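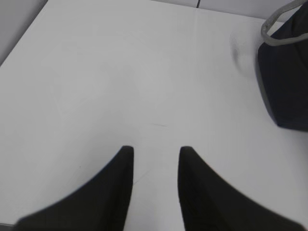

Lunch shift at Joddale started at 2 and Nilmini was the only human on it. Trial week. Vundale had two arms and one chore, get a lunch packed, and if they could do that by Sunday then the whole back line at Patwary was theirs. Sheets, shelves, all of it. She had her coffee and a clipboard. The navy bag sat off to the side with its gray strap flopped over, nowhere near the fingers. Plenty of white table in between. She wrote "reach" and a question mark.

Her mother packed lunches in the dark. Four kids, one lamp, 38 cents of bread. Never looked down once.

"Zipper," said the speaker on the wall. Giltora, from the office, chewing something.

"I see it."

"Is it getting the zipper?"

"It's thinking about the zipper."

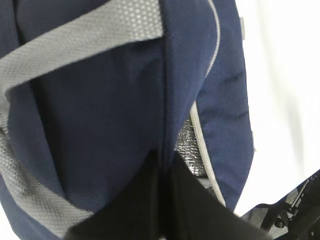

Up close: silver lining, gray piping, black fingers.

That was the thing about cloth. A box stays a box. A bag leans, sags, folds in on itself, has oppinions. She'd done 2000 shirts a week at the old place and every one of them had fought her a little. You don't notice, after a while. Your hands do the arguing.

Giltora again. "Patwary wants a number."

"Tell them 94."

"94 what?"

She didn't know. Percent. Years. She drank the coffee, cold now, and kept her hands in her pockets, becuase they wanted to go out there. Hold the corner. Just the one corner.
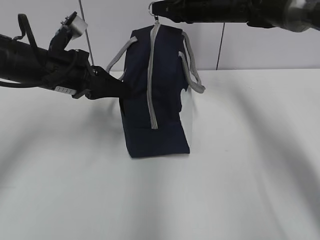 Her sister called at the break. Did they let you go yet. No. Will they. Maybe March. Can it fold a fitted sheet? Nilmini laughed so hard she had to sit down on the step. Then she stopped and thought about it. Went back in.

"Well?" said the speaker.

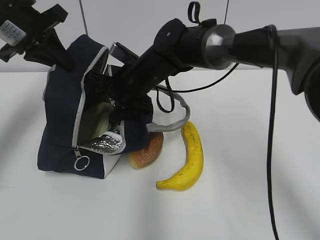
Bag open. Bread and banana still on the table.

She pulled the stool closer. Crossed out the question mark, put it back. Bread on top, she thought at the arm. Banana first, down the side, or it bruises. Who was going to tell it that?

"Nilmini? What do I put down?"

"Put down that I'm staying late," she said, and turned to a clean page.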